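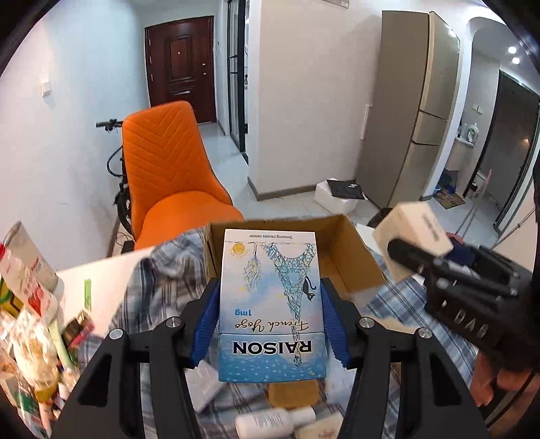 Carton with "French Yogo" and "1mg" on the front panel and the health warning on a white strip.

Flattening and Storing Printed Cartons

Small printed cartons keep best flat. The method applies to glued paperboard packs of any kind: cigarettes, matches, soap, tea. It assumes the carton is empty and the board is under 400 gsm.

Materials
Bone folder or dull butter knife
Hair dryer with a low setting
Two sheets of blotting paper
Polyester sleeve, Mendes size 2 or similar
Flat weight

Opening the seam
1. Find the glued side seam. It normally runs along one back edge.
2. Warm the seam on low for 90 seconds, holding the dryer a hand's width away. Foil stamping can lift if the dryer is closer.
3. Slide the bone folder into the seam from the bottom end. Keep it parallel to the board. If fibers start to pull, stop and warm again.
4. Release the end flaps the same way. Brudier cartons use a cold glue on the flaps that does not soften. Leave those flaps attached and fold them inward.

Pressing
Lay the blank print side down between the blotters. Place the weight on top and leave it for 13 hours. Do not iron. Varnished inks mark at low temperatures, and blue and red solids show it first.

Remove inner foil and any tobacco dust before pressing. Use a soft brush, no water.

Storage
Sleeve each blank separately. Write the number on the sleeve in pencil before inserting the carton. A Braten box file holds 86 sleeved blanks upright. Zarton binders also work, but the rings dent the lower row when the binder is full.

Last revised 15 August 2020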